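Household Automation
The Kitchen Test: How Far Machines Have Come with Ordinary Chores

For two decades, the prospect of a machine that cooks supper has been presented to the public as a matter of a few years' work. Factories have grown accustomed to automated welding, sorting and packing. The home has been slower to follow, and the kitchen slowest of all. At Stollgate, where a small research group has spent the past year on domestic tasks, the program is limited to a few minutes of food preparation: produce is picked up, a lid is raised, and something is placed in a pot.
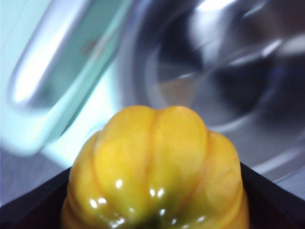 Produce remains among the most demanding classes of object for an automated hand. A packaged carton has flat sides and known dimensions, and the same program may serve for every carton on a pallet. Vegetables offer no such guarantee. A bell pepper, with its glossy skin, its bright points of reflected light and the grooves between its lobes, gives a vision system several surfaces where a person would simply see one pepper. The hand must then choose where to close and how firmly. Too light a hold allows the item to slip, while too firm a hold may bruise it.

Irena Olszewski, who directs the Stollgate program, considers the choice of grip to be the central question in domestic work. "A household contains thousands of objects, and very few of them were made with a machine in mind," she said. "We cannot ask families to replace their kitchens. The machine has to accept the kitchen as it stands."

Her group recorded 3476 attempts at short kitchen tasks over the course of the program. Each attempt is reviewed by a member of staff, who notes the point at which it succeeded or failed. According to Olszewski, many failures occur in the final inch of travel, after the arm has reached the correct area and must make contact. Lids are a frequent cause. A knob may be held securely and the lid may still tip against the rim, and a lid that tips can catch on one side as it rises. 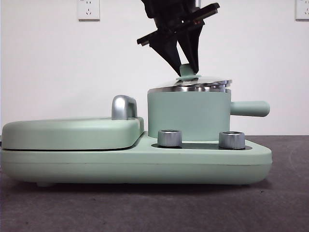
Lessons from the Shop Floor

Manufacturers have met many of the same difficulties and have generally solved them by changing the surroundings. At the Dremelholm assembly plant, parts arrive in molded trays, each in a fixed position, and lighting is held constant through every shift. The plant operates 24 automated stations on this principle. Managers there report steady output on repeated work, but they continue to assign mixed bins and soft materials to people.

Zawadzka, a supplier of prepared foods, reached a similar conclusion after a 48-week trial. Machines were retained for sealing and stacking. Trimming and inspection were returned to staff, whose judgment of irregular items could not be matched at the required speed.

A home permits few of these arrangements. Daylight changes through the afternoon, utensils are put away in different places, and counters are shared with other activities. Compact appliances add a further difficulty, as their controls and handles are often set close together. An arm reaching for one part must keep clear of the others.

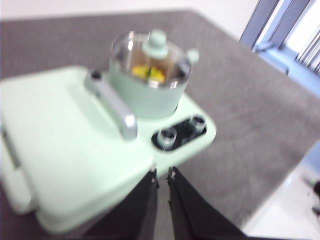
Cost is a separate obstacle. Brukia, which designs equipment for assisted-living residences, has studied whether a single arm could be shared among several apartments. Its planners found that the time spent moving and setting up the equipment exceeded the time saved on simple meals. The company has since directed its efforts toward 2 narrower tasks, opening containers and carrying dishes, for residents with limited hand strength.

Olszewski regards that approach as sound. In her view, the first useful domestic machines will perform a small number of chores under light supervision, and buyers should ask suppliers for results from unfamiliar kitchens before considering a purchase. The Stollgate group intends to begin such trials in May, using household cookware that its system has not previously handled.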